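News > Products > Stososar > Etora hand-held gripper

Search products, stories, spare parts Go

Stososar opens orders for the Etora hand-held gripper

I've been waiting ages to write this one! From September you can order the Etora, our hand-held gripper for teaching pick-and-place jobs. You hold it, you do the task yourself, and the camera on the tool records everything from the fingers' point of view. Those recordings then go off to train your robot arm.

I'm Zsófia Vass and I look after the Etora here at Stososar. We started it after Orlando Sánchez, who runs the packing benches at Golob, told me he'd happily teach a robot if he didn't have to learn a programming language first (fair enough, neither would I).

Golob had the early units over winter and their crew recorded 2630 demonstrations, mostly baskets, tubs and trays. Marites Castillo did a huge share of those and sent us pages of notes. The grip is slimmer thanks to her, and the trigger has lost that horrible click.

The kit weighs 900 grams and comes with a charger, a wrist strap and 10 spare finger pads. You can unbolt the fingers and fit your own if you handle odd shapes. Our Poltavbridge software sorts the recordings, and it's included for the first year. After that it's a yearly licence, and I'll send you the price list if you ask.

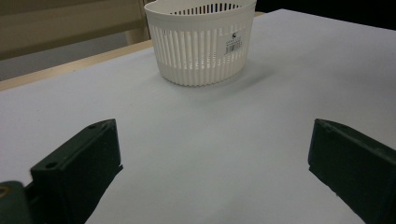

The Etora's fingers open in front of a ribbed white basket.

Orders go through the Stososar sales desk, and we've put aside 86 kits for the first run. Existing customers get first pick until the end of the month. If you'd like to try one before you buy, drop me a line and I'll organise a loan unit – I love doing the demos, so please do!

Media contact: Zsófia Vass, Stososar

Comments

Kornél Szalai: Do the fingers come in any other colour? Dark green is hard to see against our benches.

Imre Szilágyi: Is it okay for left-handers? The last one I tried had the trigger in a silly spot.

Zsófia Vass: Imre, yes, the strap and trigger both swap over. Kornél, only green for now sorry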